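Floor paint

Floor paint is a coating made to be walked on, and in some cases driven on. It differs from wall paint mainly in the binder, which has to resist scuffing, standing water and cleaning products. It is used in garages, basements, workshops, laundries, porches and sports halls, most often over concrete and less often over wood.

Types

Most floor paints sold for home use are water-based acrylics. They dry quickly and have little smell, but they wear through sooner than other types in doorways and along walking routes. Oil-based alkyd paints give a harder, glossier film and take longer to dry. They tend to yellow in rooms with little daylight, so pale shades are usually sold in acrylic only.

Epoxy coatings come in two parts, a resin and a hardener, which are mixed shortly before use. Once mixed, the material has a limited working time, often less than an hour in warm weather. Epoxy bonds well to clean concrete and resists oil. It chalks in direct sun, and outdoor slabs are more often finished with polyurethane.
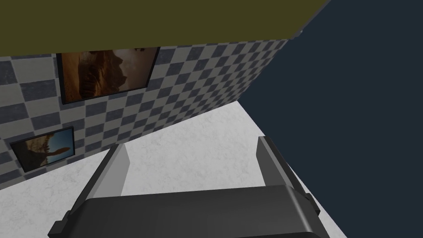 Preparation

Poor preparation is the usual cause of peeling. New concrete is left to cure for about a month before painting. Old concrete is degreased, rinsed and allowed to dry, and any loose coating is scraped or ground away. Very smooth slabs are etched with a mild acid or roughened by machine so that the first coat can grip.

Damp is checked by taping a square of plastic sheet to the slab and leaving it overnight or longer. Water drops under the sheet mean that moisture is rising, and a sealed coating laid over such a floor will probably blister. Cracks are filled after cleaning – a flexible filler is preferred where the slab still moves with the seasons.

Application

Edges are cut in with a brush and the open floor is rolled in strips, working toward the door. Two thin coats last longer than one thick coat. The first is often thinned slightly on bare concrete, where the maker allows it. Fine sand or plastic grit may be scattered into the wet paint on steps and ramps to give a better foothold.
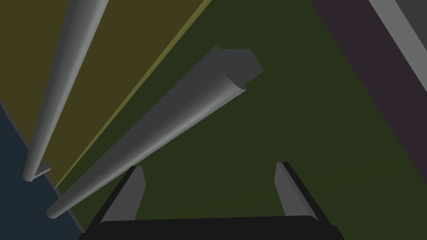 Light foot traffic is normally possible after a day. Furniture is best kept off for several days, and cars for a week or more, as warm tires can lift a film that has not fully hardened.

Color and upkeep

Gray, brick red and green have long been the standard shades. Mid-tones hide dust better than either black or white. Public buildings and factories also use color to mark walkways and storage areas, with the meaning of each color set by local rules.

Painted floors are swept often and washed with a mild detergent. Worn patches can be sanded and touched up, though the new paint seldom matches the old exactly – a full recoat is needed for an even finish.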